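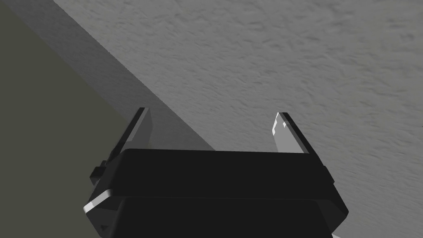
Cluvex, Month Two: Still Not Paying for Itself

I pay 584 a year for the Cluvex simulator, and so far my virtual gripper has mastered the art of holding nothing. Fingers wide, big gray surface, all the popcorn ceiling texture a person could want.

To be fair, I like it. Setup took me 8 minutes, and the wrist view is the best part – I can finally tell which finger I'm about to ram into something. The manual is another story. Sylvain Vidal swears page 2 makes sense if you read it last.

I'll renew in May, probably. Grumbling.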